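11 April 2022

I have been trying to write a letter to my aunt for the better part of a fortnight, and I thought that if I wrote about not writing it, I might loosen something up. She is turning ninety this spring, and the family has decided that everybody should send her a proper letter, on paper, by hand, to be put together in a box for her. Lovely idea. I said yes straight away, and I was the first to say yes, and I shall clearly be the last to post.

You would think it would be easy for somebody who has kept a blog going as long as I have. I sit down here with a cup of tea and off I go, and if a sentence comes out lopsided I nudge it about until it sits better. With a pen you can't nudge anything. You set off from the left-hand side with a rough idea of where you're going, and by the time you get to the right-hand side you've either arrived or you haven't, and if you haven't there is a great big crossing-out for your aunt to look at.

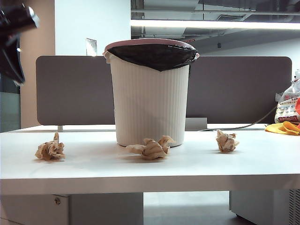 My first go began "I hope this finds you well", and I could hear her snorting from here. The second began with the weather. The third was really rather good for half a page, all about the summer she taught me to swim (in a lake so cold that I still can't think of it without pulling my shoulders up), and then I made the mistake of reading it back and found I'd used the word "wonderful" in every single line. She was wonderful, the lake was wonderful, the sandwiches were wonderful. I'm sure they were, but it doesn't tell you much about a sandwich.

So I did what I always do when I'm stuck and went rummaging. Upstairs I've got a biscuit tin of letters, and in it are the ones she wrote to me when I was a student and living in a room above a dry cleaner's. I hadn't looked at them for years! What struck me, going through them on the landing with my knees creaking, was how little she ever told me in any of them. There's one that's almost all about a neighbour's gate. It wouldn't shut, and then it would shut but wouldn't open, and she had views on the hinge. Another is about a blouse she'd bought and taken back and then bought again. I must have been homesick when I got those, I was homesick for most of that first year, and I can remember reading the one about the gate on the stairs with my coat still on and feeling that everything was more or less all right.

There's no advice in them at all, either. I'd remembered her as full of advice. She was in person, she'd follow you down the path with it, but on paper she just told you what she'd been up to and what she'd had for her supper, and then signed off quite suddenly, as though the kettle had boiled.

I mentioned all this in my last post, or started to, and asked how the rest of you manage.

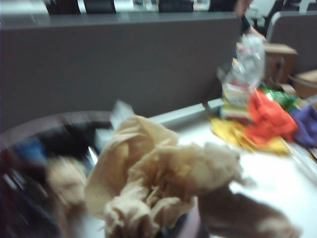
Hannelore Strebel wrote back that she never starts a letter at the beginning. She leaves the top third of the page blank, writes the middle first, usually something small that happened that morning, and goes back for the greeting when she knows what sort of letter it is. She also said that she writes to her brother in pencil and always has, and that he's never once complained, and that she couldn't see why ink should be thought more sincere.

I've been turning that over ever since. The pencil in particular! I'd got myself so worked up about the good pen (a present, beautifully heavy, leaks a bit if you hold it upside down) that it hadn't crossed my mind to use anything else. And the paper too, come to that. I'd sent off for a special cream sort with a deckled edge, 38 sheets to the box, which is a peculiar number and seemed plenty when it arrived. It's much too grand. You feel you ought to be announcing an engagement. Last night I put it back in the drawer and got out an ordinary lined pad, and the difference was like taking off tight shoes.

Welington Furtado sent a very kind email as well, saying that he sets himself a limit of 500 words and stops when he gets there, even if he's halfway through a story, and then the other person has to write back to find out what happened. I'm not sure I could do that to a woman of nearly ninety. I did laugh, though, and I may try it on my cousins.

What I've got so far, in pencil, is a page and a bit about the blackbird that has taken against my kitchen window. He comes at the same time every morning and shouts at himself in the glass. I've told her what I've tried (a tea towel, a cardboard cat) and what he thought of it. Then there's some of the lake, with only one "wonderful" left in, and I've told her that I found the letter about the gate and asked whether it was ever mended. I should like to know.

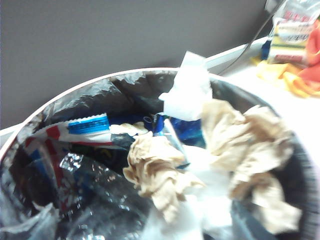
## A few things I'd still like to ask you

Does anybody have a good way of ending? Mine all trail off into love and best wishes and a sort of helpless waving. I've thought about stopping dead, as she used to, but I'm a bit frightened it'll look as if I've run out of pad.

And what do you do about handwriting that has gone to pieces? Mine was never much, and after years of typing it starts off upright and is lying down by the bottom of the page. I've considered doing the whole thing again neatly, but I know myself, and I'd start improving it, and we'd be back to the sandwiches.

Do leave me a comment if you've any thoughts. The box is being handed over at the end of April, so I've a little while yet, and I've promised my cousin she'll have mine before then. I'm going to go and sharpen the pencil.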